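**Koltaritz household survey: progress note, 18 Sep 2019**

We've had such a good few weeks! The second round of interviews in Koltaritz is finished, and 1,000 households have now talked to us, both newly arrived families and the people living next door to them. Efa Landeg's team trained 13 local interviewers, and every one of them stayed on to the end of the round (a first for us).

The shorter questionnaire has made a real difference. People were happy to talk about water, rent and schooling once we dropped the long opening section on income. 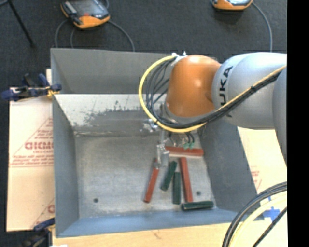 Are we still on track to reach 3,000 households within the grant period?

We think so, as long as the Zirnberg round opens in October as planned. Access letters for two of the three districts are signed, and Fikre is chasing the last one.

Spending is slightly under budget, mostly on transport. We'd love to put the difference toward a second translator for the Prindero interviews, and would be glad of your okay before the next round begins.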